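Cuaderno del taller, octubre
Jueves, empezado a las siete y media de la mañana
Silla Jillstead de completo, ficha 2.207. Relleno de paneles, continuación.

Sigo donde lo dejé. El panel izquierdo ya estaba descosido por la parte de atrás y hoy he abierto el derecho, y qué diferencia entre uno y otro. El izquierdo tenía la lana apelmazada pero pareja, una lana vieja de las que todavía se dejan abrir con los dedos si uno tiene paciencia. El derecho era otra cosa: tres bolas duras como nueces a la altura de la cincha, un hueco entero detrás y, metido en la punta, un trozo de borra sintética que alguien puso ahí para salir del paso. Con eso ya entiendo lo que contaba la amazona, que la silla se le iba a la derecha en el cross y que en las bajadas acababa siempre pisando más un estribo. ¡Claro que se le iba!

El caballo es Flesance, un castaño largo de dorso, con buena cruz y el hombro derecho más cargado que el izquierdo. Lo medimos en la cuadra con la regla flexible: tres perfiles, uno detrás de la escápula, otro en el punto más bajo del dorso y otro en la última costilla. Los tengo calcados en papel de estraza, colgados en la pinza grande encima de la máquina. Si alguien los baja, que los vuelva a colgar en el mismo orden, que no están numerados (error mío, los numero luego con lápiz).

Lo que había dentro. He pesado la lana vieja de los dos paneles junta, sin la borra sintética: 1.308 gramos. Me ha sorprendido, esperaba bastante menos por lo hundida que se veía la silla puesta. O sea que lana tenía, lo que no tenía era aire. Me gusta mucho cuando la báscula te lleva la contraria así, porque si me llego a fiar del ojo habría metido más material encima del viejo y habríamos dejado el asiento como una tabla.

La he cardado entera a mano para ver cuánto se recuperaba. Una parte sí, muy bien, larga y elástica, y esa la guardo para la zona de delante, donde quiero menos rebote. Lo demás se rompía en fibra corta y va fuera.

Lana nueva: Kestska, el saco blanco, la de fibra más rizada. Es la primera vez que la uso en una silla de saltar y estoy encantado. Se abre sola, no suelta polvo, y cuando la empujas con el hierro dentro del panel vuelve un poco hacia ti, como si respirara. Con la lana anterior había que ir empujando mechón a mechón y aun así se quedaba donde le daba la gana. Con esta se puede trabajar con mechones más grandes y luego repartir desde fuera con la lezna. Wilson Huaranga la probó en una silla de doma hace unos meses y ya me lo había dicho, y yo que no, que para completo era demasiado blanda. Pues tenía razón él, lo apunto para que conste.

Orden que he seguido hoy, que me ha funcionado mejor que el de siempre:

Primero las puntas de delante, con la lana vieja recuperada, sin apretar.
Luego el fondo de atrás, ya con Kestska, hasta que el panel aguanta la mano plana sin hundirse.
Después la zona central, trabajando desde las dos bocas hacia el medio.
Al final los bordes del canal, con el hierro fino, mirando cada poco que el canal no se cierre.

Antes hacía el centro primero y luego me pasaba la tarde corrigiendo los extremos. Empezar por las puntas te deja una especie de topes y lo de en medio se asienta entre ellos. A ver si en la segunda silla sale igual de bien, que con una sola no se puede decir nada.

El canal lo he medido tres veces a lo largo de la mañana. Abajo, en la salida de atrás, se me había cerrado un poco por el lado derecho y he tenido que sacar un mechón entero y volver a entrar. Da rabia, pero mejor ahora que con el panel cosido.

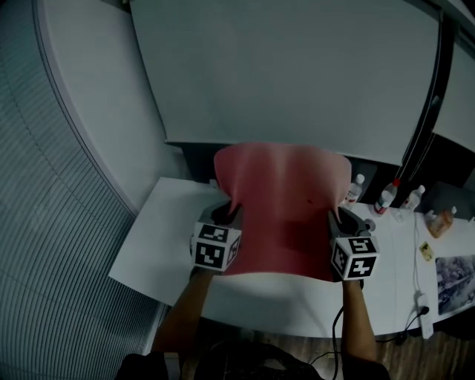
El panel derecho lleva una pizca más de lana que el izquierdo en la parte trasera, y la lleva a propósito. El caballo tiene menos músculo en ese lado y la silla necesita un apoyo que llene sin empujar. He dudado mucho con esto. La tentación es compensar del todo, dejar la silla perfectamente nivelada sobre el perfil de hoy, pero la amazona está trabajando a Flesance justamente para igualarlo, con cavaletti y mucha pendiente al paso, y si le dejo la silla hecha a la asimetría de ahora dentro de dos meses le estará molestando. Compenso la mitad y volvemos a mirar. Está hablado con ella y le parece bien.

Prueba en el caballete, a mediodía. Silla puesta sobre el molde de madera ajustado al perfil del medio, cincha floja. Apoyo de delante a atrás sin puente, bien. Paso la mano por debajo: se nota una arruga pequeña en el cuero del panel izquierdo, a la altura de la rodilla. No es la lana, es la piel, que ha cogido ese pliegue de años y no lo va a soltar en una mañana. Le he dado grasa por dentro con el dedo y la dejo con peso encima hasta mañana. Si sigue ahí no la fuerzo, que ese cuero está fino.

El cuero, por cierto, una maravilla. Estas Jillstead llevan una piel de panel que ya no se ve, suave pero con cuerpo, y las costuras originales están hechas a mano con un paso pequeñísimo y regular. Da gusto descoser una cosa así — y un poco de vergüenza también, porque sabes que luego tienes que coserla tú. He aprovechado todos los agujeros antiguos menos en un tramo corto de atrás donde la piel estaba rasgada entre punto y punto. Ahí he puesto una tira de refuerzo por dentro, rebajada a cuchilla hasta que no se nota al tacto, y he cosido por fuera de la línea vieja.

Hilo: lino encerado, el de siempre, doble. Probé en un retal el hilo de poliéster que trajo Wilson y aguanta una barbaridad, pero precisamente por eso no lo quiero en los paneles. Si algún día algo tiene que romperse prefiero que se rompa el hilo y no la piel. Para las acciones y los latiguillos sí lo usaría, ahí estaría estupendo.

Latiguillos. Ya que está la silla abierta los he revisado uno por uno. El primero de la izquierda tiene los agujeros alargados y hay que cambiarlo. Los demás están sanos, con algo de sequedad en la punta. Le he preguntado a la dueña si quiere que los cambie todos para que estiren igual y me ha dicho que sí, sin dudarlo, que en el cross no quiere sorpresas. Bien por ella. Cortados del crupón nuevo, que tiene una fibra cerrada preciosa, y ya estirados y colgados con peso. Mañana los marco y los agujereo.

Acciones de estribo: las dos miden lo mismo descansadas, 71 centímetros desde la hebilla al agujero que ella usa para saltar. Sin embargo la izquierda cede más cuando cargas el pie, se ve enseguida tirando de las dos a la vez. Es la de montar, claro. Le he puesto una nota en la bolsa para que las cambie de lado cada cierto tiempo. Y que se suba desde el poyete, que su espalda y la del caballo se lo van a agradecer.

Lo de Ticona, que no se me pase. La yegua torda, la otra silla de la misma casa. Llega la semana que viene y el encargo es parecido, pero la yegua es ancha y redonda y con casi nada de cruz, así que nada de lo aprendido aquí sobre las puntas sirve tal cual. Ahí me preocupa que la silla ruede. Idea para comentar con Wilson: paneles más planos por dentro, con la lana más repartida hacia fuera, y el latiguillo delantero adelantado. Quiero dibujarlo antes de que llegue la silla y no con ella ya encima de la mesa. Él hizo algo así con un poni de concurso y le quedó clavado, que me cuente cómo resolvió la transición al faldón.

Primera prueba montada, a las cinco. Al final ha podido venir ella con el camión y hemos probado en la pista de al lado con los paneles puestos y atados en provisional, sin rematar. Solo paso, trote y un par de galopes a cada mano. ¡Qué alegría! A mano derecha, donde antes se iba, la silla se ha quedado en su sitio. Yo me he puesto detrás a mirar el borrén y se movía con el dorso, un balanceo pequeño y parejo. A mano izquierda todavía cae un pelo en el trote sentado, muy poco, y en cuanto ella se coloca desaparece. Flesance estiraba el cuello y resoplaba, y ella se ha bajado riéndose. Al quitarla he mirado el sudor y estaba repartido por los dos lados, con una mancha más seca detrás de la escápula derecha. Poca cosa tras un trabajo tan corto, pero lo apunto y lo comparo cuando haya salto.

Cosas que salen de la prueba:

Quitar un mechón pequeño de la punta delantera derecha, por esa mancha seca.
Repasar el canal otra vez después de la monta, que la lana nueva se mueve las primeras horas.
No tocar la parte de atrás. Está bien. Dejarla en paz.
Avisarla de que la silla va a bajar con el uso y de que hay que verla otra vez después de 27 horas de monta. Le he dicho que las vaya apuntando en el calendario de la cuadra.

Sobre lo último: antes dábamos el plazo en semanas y no servía. Hay quien monta a diario y quien monta los sábados, y la lana solo entiende de horas debajo de un jinete. Propongo cambiarlo también en la hoja que damos con cada silla. Wilson, si lees esto, dime si te parece bien ese número o lo ajustamos.

Material que falta: cera negra, agujas de guarnicionero del cuatro, papel de estraza. Queda medio saco de Kestska y para la silla de Ticona va a hacer falta otro, lo pido mañana a primera hora.

La silla se queda en el caballete del fondo, con el peso sobre el panel izquierdo. No moverla, por favor. Los latiguillos viejos están en la caja de lata por si ella los quiere.

Cierro a las ocho menos cuarto. Mañana: mechón delantero, canal, costura definitiva empezando por el derecho.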